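Search this site Enter keyword Go

4.2 Where small things get put down

I should own up that this part of the study began in my own kitchen in Dulstead, where I kept losing the scissors. Adoración Vidal and I asked 36 households to keep a diary for 7 days, noting where everyday items were left and how long it took to find them again.
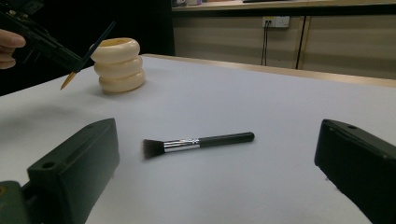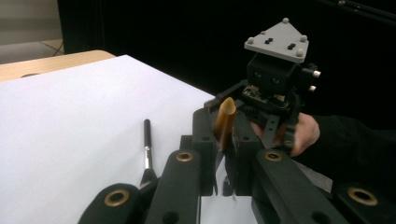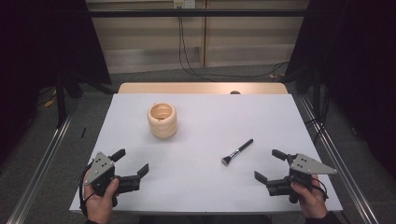

Figure 2. Everyday items on pale surfaces: a makeup brush and a ribbed holder (first and third), a fork (second).

Do people who own more storage lose fewer things?

Going by our diaries, they lose just as many, and they take longer to find them. Homes with plenty of drawers had more places to search – and people tended to look in the same drawer twice before trying another. Florencia Pereyra saw much the same in her Holby interviews, although she asked about keys and glasses only, so I wouldn't lean on the match too hard. Nearly 2 in 7 diary entries gave the finding place as "where I'd already looked", which cheered me up no end. Entries from shared houses are treated separately in 4.3.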